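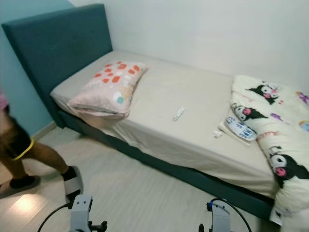 Attachment 1: demo bedroom, bed station, head camera view.

Ticket 107 -- Robot stops dead during bed tidying
Site: Givuris demo flat
Opened by: Toon Geerts
Assigned to: Kobe Goossens
Status: Closed, with one grumble outstanding

Toon Geerts, 2025-01-23
Open day rehearsal. Task is to clear the small items off the sheet, then pull up the comforter with the cartoon faces. Arms come up, grippers point at the bed, and there they stay. The log gives code 27, "waiting for clear area". I waited too. The visitors from Van Leeuwen arrive after lunch and I would like to show them something livelier than a parked robot.

Kobe Goossens
Code 27 means the person detector thinks somebody is inside the safety zone. Is somebody inside the safety zone?

Toon Geerts
No.

Kobe Goossens
I've opened your attachment. There are legs on the left.

Toon Geerts
Those are passing through.

Kobe Goossens
The robot isn't interested in their plans. Please keep the left side of the room clear for one full run, then send me the log.

Toon Geerts
Done. It started, picked up the folded blue-and-white thing, put it in the tray and stopped again. Code 103 this time.

Kobe Goossens
103 is a grip timeout. Thin items on a wrinkled sheet are a known nuisance. Smooth the sheet by hand, set the retry limit to 3 and restart the task from the menu -- not with the wall switch, Toon.

Toon Geerts
Restarted from the menu. Full run completed, comforter included. Dirk Segers has put tape on the floor for the visitors to stand behind.

Kobe Goossens
Closing. The zone reset still takes far too long after someone walks by, so I've passed that to Tihomir Grgić as a separate ticket.

Toon Geerts
Demo went fine. They asked to see it again, and one of them stepped over the tape. Code 27.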